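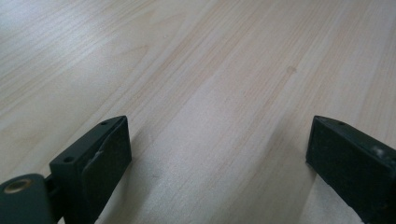
Un plateau tout clair, avec son veinage en longues vagues et une toute petite tache brune.

Septembre 2026, par Efe Ibrahim

Je n'avais pas prévu d'y aller, à ces portes ouvertes. J'étais partie pour acheter deux tréteaux et rentrer, et puis j'ai vu le panneau au rond-point : « Gister, visite des ateliers, entrée libre ». Bon. J'ai tourné à droite.

Gister, pour ceux qui ne connaissent pas, c'est une maison qui fait des tables. Des tables de cuisine, des bureaux, des plans de travail, et depuis quelque temps des grands panneaux pour les écoles et les cantines. L'atelier est au bout de la zone de Fanuvley, derrière le marchand de carrelage, et on sent la sciure avant même d'avoir trouvé où se garer (j'ai fini sur l'herbe, comme tout le monde).

On vous donne un badge en carton, on vous prévient de ne pas toucher aux presses, et en route. Notre groupe était un peu trop gros pour les allées. Il y avait une famille avec une poussette, un couple qui refaisait sa cuisine et qui posait toutes les questions que je n'osais pas poser, et un monsieur très calé qui corrigeait la guide à voix basse. La guide s'en sortait très bien, d'ailleurs, elle lui a même tendu un échantillon pour qu'il l'explique à sa place !

La première halle est celle du stockage. Je m'attendais à des troncs, j'ai vu des piles de feuilles minces comme du carton, rangées par teinte, avec des étiquettes écrites à la main. La teinte de saison s'appelle Zakano, un blond crème qui tire un peu sur le rose quand on se penche dessus. Je suis tombée dans le panneau (pardon). Chez moi tout est foncé, le buffet de ma grand-mère, le parquet, les chaises, et je me suis mise à rêver d'une table qui aurait l'air d'avoir pris la lumière du matin.

Ensuite on passe au collage, et là c'est bruyant, donc je n'ai retenu que la moitié. Les feuilles sont assorties par des dames qui les retournent, les rapprochent, les écartent, en reprennent une autre. Elles cherchent la suite du dessin. Sur les bois clairs c'est un vrai casse-tête, parce qu'un raccord raté saute aux yeux. L'une d'elles m'a fait essayer avec deux chutes et j'ai été nulle, mais vraiment nulle, j'avais mis les veines à contresens et j'étais ravie de moi.

C'est dans la salle de contrôle, tout au fond, que j'ai passé le plus de temps. Les plateaux y sont regardés de biais, à la lumière. Celui que j'ai mis en haut de la page m'a plu tout de suite : des lignes qui ondulent doucement en diagonale, de grands arcs allongés comme des fenêtres d'église, des traits un peu plus fauves vers le centre et la droite. À gauche la lumière l'éclaircit tellement qu'on perd presque le dessin. Et puis ce petit point ovale, plus sombre, un nœud minuscule ou un défaut, je ne saurais pas dire. Le couple de la cuisine trouvait que ça gâchait tout. Moi, je ne voyais plus que lui, et c'est exactement pour ça que je l'aurais pris !

La guide nous a raconté que cette question des petites marques revient sans arrêt. Des clients renvoient un plateau pour moins que ça, d'autres téléphonent pour en demander un « avec du caractère ». Chez Gister ils ont fini par ouvrir un rayon à part, la série Dauda, avec les panneaux qui ont un nœud, une veine bizarre, une nuance qui s'égare. Ils sont vendus 139 euros le plateau, pieds non compris. Les tables complètes de la gamme normale montent à 760 euros, et là j'ai reposé le catalogue tout doucement.

Question pratique, puisqu'on me l'a demandé : comment ça s'entretient, un plateau aussi clair ? Chiffon à peine humide, on essuie dans le sens du fil, pas de poudre à récurer, et un dessous de verre pour le vin rouge. J'ai demandé pour le curcuma (je cuisine beaucoup au curcuma). La guide a fait une grimace. Elle conseille une nappe, donc. Acheter une belle table pour mettre une nappe dessus, ça m'a laissée songeuse, ma mère aurait adoré.

La visite se termine à la cafétéria, installée à l'étage, avec du café pas mauvais et une tarte aux prunes qui valait le détour à elle seule. Il y a six marches à monter, plutôt raides, et pas d'ascenseur de ce côté : avec une poussette, il faut demander la porte de derrière. On peut aussi emporter des chutes, il y en a une caisse entière près de la sortie. J'en ai pris trois, une claire, une rousse, une grise dont je ne ferai rien. La claire me sert déjà de planchette pour poser la théière.

Pour venir : le bus 104 s'arrête à l'entrée de la zone, après c'est tout droit, mais sans trottoir sur le dernier bout. En voiture, arrivez tôt, le parking est minuscule. Prévoyez des chaussures fermées, on refuse les sandales à la porte et on a raison, j'ai ramené des copeaux jusque dans mes chaussettes. Les enfants sont admis partout sauf au collage, et il y a un coin avec des cubes à poncer où j'ai vu plus de papas que de petits.

Et mes tréteaux, alors ? Oubliés. Complètement. J'y retourne la semaine prochaine, avec un mètre ruban cette fois, parce que je n'ai aucune idée de la largeur de ma cuisine entre le radiateur et la porte.

Contact : écrire à Efe Ibrahim | © Textes et photos, reproduction sur demande | Retour en haut de page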